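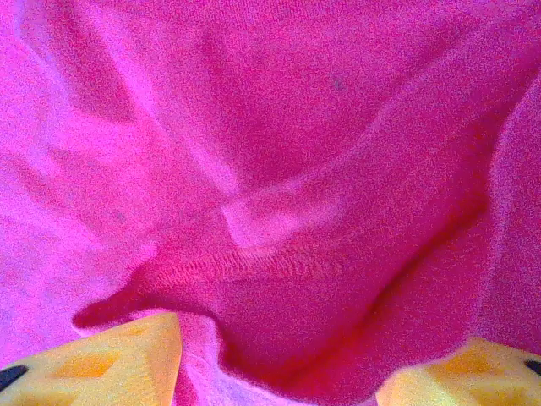 寄って見るとけばがこまかい。影になったところはラズベリー、明るいほうはラベンダー寄りのピンク。

五月にもなってニットの話を書くのもどうかと思うけれど、今日はもう一日じゅう編み地のことしか考えていなかったので、そのまま書く。

朝から衣替えの続き。先週のうちに厚手のコートは奥にしまって、シャツ類は手前に出して、残っていたのがニットの山だった。毎年ここで止まる。コートはハンガーにかけてカバーをかぶせれば終わるし、シャツは多少雑でもなんとかなる。でもニットはそうはいかない。たたみ方で来年の秋の気分が決まる、と私は本気で思っている。十月のはじめ、急に冷えた朝に引き出しを開けて、肩に変な線の入ったセーターが出てきたときのあの情けなさ!あれをもう味わいたくない。

それで今年は、いきなり山に手をつける前に、大きな編み地を一枚使ってたたみ方をちゃんと決めることにした。使ったのは例の赤い一枚。冬の終わりにVarkusbridgeの毛糸市で買ったもので、何かに仕立てるつもりで仕立てないまま、ときどき膝にのせたり椅子の背にかけたりしていた。

この布の色について、どうしても書いておきたい。買ったときの札には「1641」と番号だけ書いてあって、色の名前がなかった。店の人に聞いたら、Laaksonenの糸はずっと番号だけなんですよ、とのこと。いさぎよい。でもおかげでこちらは何と呼んでいいかわからず、家では日によって「赤いの」だったり「ピンクの」だったりする。どっちも間違っていないのが面白くて、光の当たり方と見る距離でまるきり違う色になるのだ。離れて見ると深い赤。どん、とした、迷いのない赤。それが顔を近づけると急にピンクが出てきて、折り目の奥だけ濃く沈んで、ふちのほうはうすく紫がかって見えたりする。写真に撮るとまた変わる。今日だけで何回「おお」と言ったかわからない。

染めのことはよく知らない。一本の糸にいろいろな色が入っているのか、けばが光を拾っているだけなのか。たぶん後のほうだと思う。毛羽のある編み地は表面がほんの少しぼやけるから、色の輪郭もいっしょにぼやけるのだろう。つるっとした布ではこうはならない。ああ、ニットってほんとにいい。

さて、たたみ方。

まず広げる。これがもう難しい。織った布なら端を持ってばさっとやれば平らになるのに、編み地は自分の都合のいい形に落ち着こうとする。左を伸ばせば右が寄ってくるし、右を伸ばすと今度は下のふちが波を打つ。引っぱればいいというものでもなくて、引っぱったぶんは確実にあとで仕返しされる。手のひらをぺたっと置いて、中心から外へ、空気を押し出すみたいに少しずつ動かすのがいちばんうまくいった。指先でつまむとそこだけ伸びる。手のひら、手のひら、と口に出しながらやった。

午前中はほとんどこの「広げる」だけで過ぎた。たたむ練習のはずが、たたむところまで行かない。でも少しも退屈しなかった。むしろこの時間がいちばん楽しかったかもしれない。
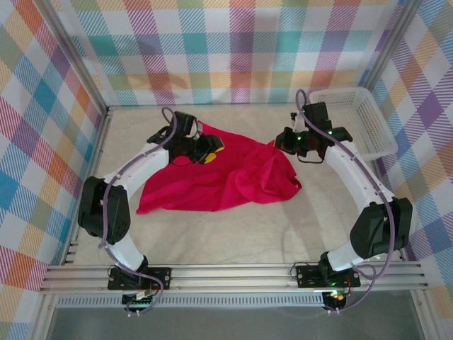

片側がきれいに落ち着くと、つい欲が出て反対側も一気にやりたくなるのだけれど、寄ってしまったところはあわてて引かないほうがいい。重なったひだを一つずつほどいていく。上の一枚をそっと持ち上げて、下に隠れているぶんを先に逃がしてやる。すると、ふわっ、と全体がゆるむ瞬間がある。あれがたまらない。結び目がほどけるときの感じに近い。引いて直すのではなくゆるめて直す、というのを午前中かけて手が覚えた気がする。

角もくせものだった。編み地の角は放っておくとくるんと丸まったり、逆にぴんととがって外へ逃げたりする。最初は角からきっちり合わせようとして、そのたびに辺の真ん中がたるんだ。順番を変えて、辺の真ん中を合わせてから角へ向かうようにしたら、ずいぶん素直になった。角が少しずれて余っても気にしない。余ったら内側に入れてしまえば外からは見えない。

昼は立ったままおにぎりを食べた。手を洗って、よく拭いて、乾いたのを確かめてから再開。ニットを触る日は手の状態にやたらと気を使う。ハンドクリームも塗りたいけれど塗れない。ささくれが一か所あって、それが糸に引っかかるたびに「ごめん」と言ってしまう。爪も前の晩に切っておけばよかった。次は切る。忘れないように書いておく。前の晩に爪。

午後はいよいよ折るほう。試したのは三つ折りと四つ折りと、それからくるくる巻くやつ。

三つ折りは見た目がいちばんいい。折り山がふっくらして、棚に置いたときに「お店みたい!」となる。ただし幅をそろえるのが難しくて、最初に折る側を欲ばって深くとると、かぶせる側が足りなくなる。何回かやって、先に軽く仮折りして当たりをつけてから開き、もう一度折り直すと失敗しないとわかった。二度手間のようでいて、結局このほうが早い。

四つ折りは簡単。半分、また半分。何も考えなくていいから気持ちが楽なのだけれど、真ん中にくっきり十字の線が残る。セーターだと胸のど真ん中に縦線が来ることになるわけで、私にはちょっとつらい。薄手のカーディガンなら前あきのところに線が重なるから、これで十分だと思う。あとは膝掛けみたいに線が出ても困らないもの。

巻くやつは、引き出しに立てて入れるにはとてもいい。折り線が出ないのもうれしい。でも編み地の場合、巻きながらどうしても手前に引いてしまって、ほどいたときに少し長くなっている気がする。気がするだけかもしれない。ちゃんと測ればよかったのに、楽しくなってしまって測らなかった。旅行かばんに詰めるときは巻いて、家では折る、ということにした。

というわけで今年の決定は三つ折り。厚いものは折り山の内側に薄紙を一枚はさむ。薄紙はDokeckの包装用のを使っている。もともと菓子を包む用に買った束で、600枚入りなんて誰が使い切るんだと自分で笑ったものだけれど、衣替えのたびに出番があって、買っておいてよかったと毎回思う。くしゃっと軽く丸めてから広げて、しわをつけた状態ではさむと空気が入ってつぶれにくい。ぴんとしたままはさむより断然いいので、同じ紙を持っている人がいたらぜひやってみてほしい。

方針が決まったら山のほうは早かった。グレーのとっくり、紺の丸首、白のざっくりしたの、茶色のベスト。まず毛玉を見て、ひどいところだけ取って、裏返してほこりを払って、また表に返して、広げて、手のひら、手のひら、三つ折り。リズムができてくるとこれがもう止まらない。途中でラジオをつけたけれど、何を聞いたかひとつも覚えていない。それぐらい集中していた。

茶色のベストは脇のところに小さな穴を見つけてしまった。虫だろうか。それとも鞄の金具でこすれたのか。穴といっても糸が一目切れているだけなので、似た色の糸ですくって留めればなんとかなる。前だったらがっかりして引き出しの奥に押し込んでいたと思うのに、今日は「お、直せる」と思った。一日ニットに触っていると気が大きくなるらしい。別にして、裁縫箱の上に置いた。しまう前に直す。秋に持ち越さない。これも書いておく。

白のざっくりしたのは、いちばん場所をとる。7号の針で自分で編んだもので、はじめて最後まで編めたセーターだ。袖の長さが左右でちょっと違うし、衿ぐりもゆがんでいる。でも今日あらためて広げてみたら、目の並びがけっこう揃っていて感心してしまった。途中から急に手が慣れてくるのが見てわかる。裾のあたりはぎゅうぎゅうで、胸のあたりから急にのびのびする。日記みたいなものだなと思う。これはほどかずに、ずっと持っていよう。

しまう先の箱は、Andsteadで買ったふたつきのを2つ。ひとつは厚手、もうひとつは薄手。深さがちょうどよくて、三つ折りのニットが無理なく重なる。重ねすぎると下がつぶれるから、厚手のほうは上に少し余裕を残してふたをした。防虫剤は服に直接触れないよう、いちばん上に紙を敷いてその上に。杉の木片も入れた。開けたときにふっと匂うのが好きなだけで、効いているかどうかは正直どちらでもいい。箱の横には中身を書いた紙を貼った。去年は「ニット」とだけ書いて、秋に両方の箱を開けるはめになったから、今年はちゃんと「とっくり・白・紺」と書いた。えらい。

最後に残ったのがまた赤いの。練習でさんざん広げたりたたんだりさせてもらったので、箱に入れるのがなんだか惜しくなってしまった。五月の夜はまだ冷えることもあるし、机に向かっているとき膝がすうっとする日もある。そう言い訳して、これだけは出しておくことにした。

仕立てるつもりだった話はどうするのか。買った日の帰り道には、クッションカバーにしようとか、いや筒に縫って首に巻こうとか、あれこれ考えていたのだ。はさみを入れるのがこわくて先延ばしにしてきたけれど、今日ずっと触っていて、切らないほうがいいんじゃないかという気持ちがだいぶ強くなった。大きいまま使えるのがこの布のいいところだと思う。広げても、くしゃっと寄せても、それぞれにきれいだ。とくに寄せたときのひだの盛り上がり方がよくて、やわらかい山がいくつも重なって、谷のところだけ色が濃くなる。平らにしようと必死になっていたくせに、くしゃくしゃのほうもかなり好きだと気づいてしまった。

ただ、ふちの始末だけはしたい。ゆるく波を打つのがかわいいといえばかわいいけれど、使っているうちに伸びてきそうで心配だ。細いかぎ針でぐるっと一周、こま編みで縁をつけるのはどうだろう。色は同じ赤だと面白くないかもしれない。うすい紫はどうか。明るいところで見えるあのラベンダーみたいな色を、縁にだけ本当に持ってくるのだ。うわ、いいかもしれない。考えただけでわくわくする。番号しかない糸のなかからその色を探すのは大変そうだけれど、次の毛糸市でじっくり見よう。布を持っていって、隣に並べて、明るい場所で見る。店の中の照明だけで決めないこと。

夕方、掃除機をかけたらニットの毛がびっくりするほど取れた。フィルターがうっすら何色ともいえない色になっていて、グレーも茶も紺も混ざるとこうなるのかと見入ってしまった。床がさっぱりして、引き出しの中に空きができて、そこへ夏のものを並べたら、部屋の空気まで入れ替わったみたいだった。麻のシャツの青がやけに新鮮に見える。

夜はうどん。卵を落とした。食べおわって、赤いのを膝にのせてこれを書いている。部屋の灯りの下だと、また朝とは違う色だ。今はかなり赤い。袖口のほつれを直す糸も、ベストの穴をふさぐ糸も、まだ裁縫箱から出していないけれど、それは明日の午前にやるつもり。爪は今から切る。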